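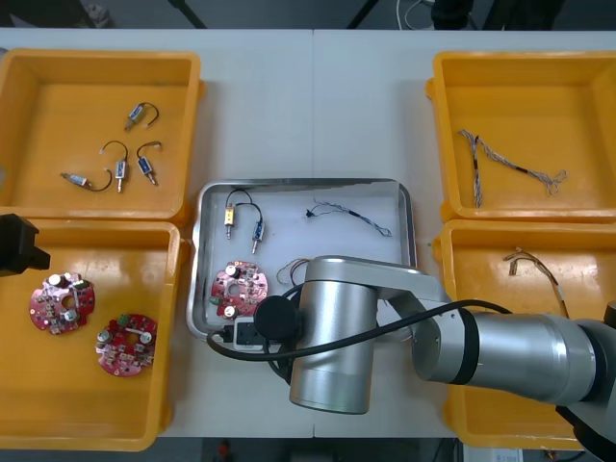 Solenoid specifications should state the duty cycle first

Sep 15, 2019

Most small solenoids are sold on two numbers, voltage and force. Both are printed near the top of the listing, both are easy to compare, and neither says much about whether the part will survive the job it is bought for. The number that does is the duty cycle, and in the catalogues I use it sits in a footnote or is missing altogether. My argument is that suppliers should print it first and that buyers should refuse to order without it.

A solenoid coil is a length of copper wire that turns most of its electrical input into heat. When the plunger is moving, a small share of the energy does mechanical work. When the plunger is home and the coil is still energized, no mechanical work is done at all and every watt ends up in the winding. A part rated at 100 per cent duty can sit in that state indefinitely at its rated ambient temperature. A part rated at a quarter of that cannot, and the difference is invisible from outside the housing.

The usual definition is on time divided by total cycle time. It is incomplete without a maximum on time. A coil that is on for one second and off for three has the same duty cycle as a coil that is on for ten minutes and off for thirty, and the second coil will probably be ruined. Thermal mass is what makes intermittent operation possible, and a small frame has very little of it. A rating given as a bare percentage therefore asks the buyer to guess the time base, and people guess generously.

I repair door hardware and vending mechanisms in Clelldale, and the failures arrive in a consistent form. Somebody has replaced a continuous-duty coil with an intermittent one of the same voltage, frame and stroke. It fit the bracket. It pulled in crisply on the bench, in fact harder than the original, as intermittent coils of a given size generally do. Then it was installed in a latch that is held open all through business hours. The winding insulation softened, adjacent turns shorted, the resistance dropped, the current rose, and the driver transistor went with it.

The extra force is part of the problem. Force for a given frame rises with ampere-turns, so the simplest way to get a better headline figure is to let more current through the coil and shorten the time it may be left on. A catalogue sorted by force rewards exactly that choice. The heavier pull is real for as long as the winding is cool. Copper gains resistance as it warms, current falls at a fixed voltage, and the hot force can be well under the printed one. Few listings say which of the two they measured.

Weidong Yuan, who buys parts for Dantas, disagrees with me on this. His position is that the full data sheet exists, that a competent designer reads it, and that the summary line is for finding a part and should stay short. I accept that for designers. It does not cover the repair trade, where the original data sheet is long gone and the replacement is picked from a results page by someone with a caliper and a customer waiting. Those buyers see the summary line and nothing else.

There are ways to design around a poor rating. A peak-and-hold driver applies full voltage for the pull-in and then drops to a fraction of it, as the closed air gap needs far less current. A latching type with a permanent magnet draws nothing between pulses. Both are sound, both cost more than a bare coil, and neither can be chosen sensibly by someone who does not know there is a heat limit to manage.

The change I am asking for is modest. Put duty cycle, maximum on time and ambient temperature on the first line, ahead of force. State force at the rated duty, with the coil at operating temperature, and give the stroke at which it was taken. Print the duty on the label beside the voltage, where it will still be legible when the carton is in a landfill. Kurnenex already does this on its larger frames, and the label is no bigger for it.

Until the others follow, measure the coil resistance, work out the power at your supply voltage, and compare it with a known continuous part of the same frame size. If the new one dissipates much more, treat it as intermittent and do not leave it energized.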